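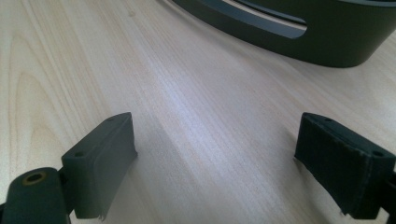

Areeba Gilani

February, late, kettle on

My mother called before I was even out of my slippers to tell me the sourdough starter she gave me is older than my marriage, so would I please stop letting it go gray in the back of the fridge. She is right, of course (she usually is about anything that lives in a jar), and I went straight to look at it with my phone still against my ear. It smelled like nail polish. I gave it a spoonful of rye flour and some warm water and a small apology, and set it up on the shelf over the radiator where the Memon calendar hangs.

By lunch it had two bubbles. I was so pleased I texted Hermenegildo, who wrote back that his has a name and that mine should too. I'm thinking Mandard, after the street we lived on when the kids were small and the whole stairwell smelled of other people's suppers.
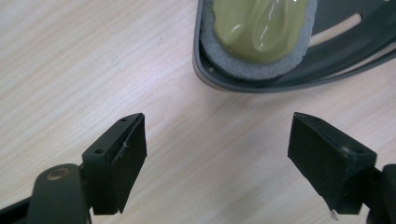 Evening, same day

Well, I got carried away and mixed a dough! 600 grams of flour, the good stuff from Flineck that I had been saving for no reason I can remember, and more water than I meant to pour. It stuck to everything. I had it on my elbows, and I found a bit on the light switch after supper. I folded it every half hour while the radio played, and somewhere in the third fold it went smooth and heavy under my hands, the way Mom's used to when she let me stand on the stool and poke it.
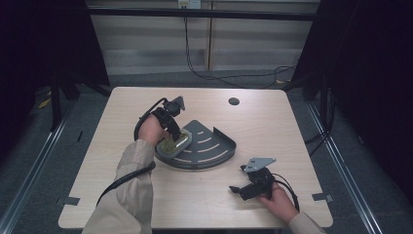
I've put it in the big blue bowl with a plate on top, and it can sit in the cold hallway until morning. I should write down the oven time before I forget again, and I want to ask Mom whether she slashes the top once or twice. She'll say it depends on the loaf. Must buy more rye, and call her back before she goes to bed.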